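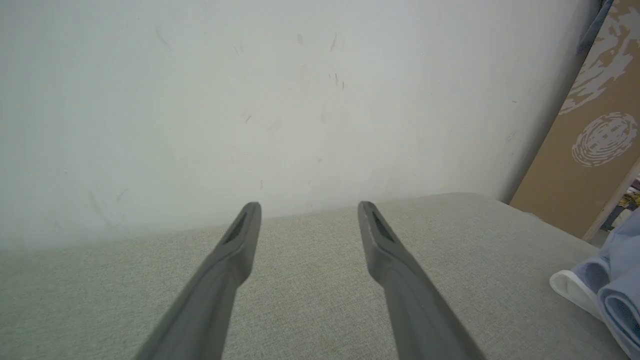
The seat fabric up close, against our off-white wall. In person it leans a tiny bit green.

Skomen Upholstered Bench, Pale Gray: Review After Four Months
Posted 2022-08-18 by Declan Sutcliffe

I've wanted a bench for the long wall in our den ever since we moved to Jarkville, and I have sat on an embarrassing number of them. Too hard, too shiny, too low, legs that wobble if you breathe on them. The Skomen came in April and I have been boring my friends with it ever since, so now it's your turn!

First, the fabric. I love it. It's a fine, even weave, a little like linen and a little like tweed, and it has just enough going on that it doesn't look like office furniture. The color is called Pale Gray on the tag. I'd call it gray with a drop of sage in it. In the morning you hardly notice the green, and then in the evening with the lamps on it warms up and you do (my wife says she sees it all day long). If your room is all cool blue grays, order the swatch first. Ours is off-white walls and an old brown rug and it looks great with both.

It has no piping, by the way. The top just curves over softly at the back, and that was a big part of why I picked it. Piping digs into the backs of my legs and it's always the first thing to fray.

Comfort: very good, and better now than on day one. The foam was quite firm when we unpacked it, firm enough that I wondered if I'd made a mistake, and it took maybe three weeks of regular sitting before it eased up. It still holds you up nicely. I can read for a couple of hours on it with a pillow behind me, and I'm not a small man. My mother, who needs a firm seat to get up from, picks it over the couch every time she visits.

Putting it together took me 31 minutes by the kitchen clock, including a stop to find my glasses. Four legs, eight bolts, a hex key in the bag. The instructions are one sheet with decent drawings. One of the bolt holes was a bit stiff, and I got it in by leaving all the others slack until the last one had caught. Do that from the start and you'll save yourself some grumbling.

Cleaning has been easier than I feared with a color this light. I run the brush attachment over it when I do the rug. We've had one coffee spill so far, near the left end, and I blotted it with a cold cloth and then went over it with a little dish soap in water. Gone by the next morning. Don't scrub, though. I tried that on the swatch and it went fuzzy.

Now the gripes, and there are a few. The cover doesn't come off. For the money I think it should, and if you have a puppy or a toddler I'd think hard about that. It also slides on a bare floor, so I stuck felt-and-rubber pads under the back legs and pushed it right up to the wall, and it has behaved since then. And the box is heavy! Get someone to help you with the stairs.

I bought mine from the Quezada showroom out by the highway. They let me sit on the floor model as long as I liked and never hovered. The same bench was a bit cheaper online, but I'd much rather try a seat with my own backside, and they threw in delivery. Before this I came close to buying the Wolurance storage bench, which has a lid and room inside for blankets. Nice idea, but the seat on that one is thin and you can feel the board under it. If you need storage more than comfort, go look at it. I have a closet.

Would I buy the Skomen again? Yes, and I'm trying to come up with an excuse for a second one in the upstairs hall. I measured last night and it would fit with a couple of inches to spare.

Comfort: 5 out of 5
Looks: 5 out of 5
Assembly: 4 out of 5
Cleaning: 4 out of 5 (it would be 5 with a removable cover)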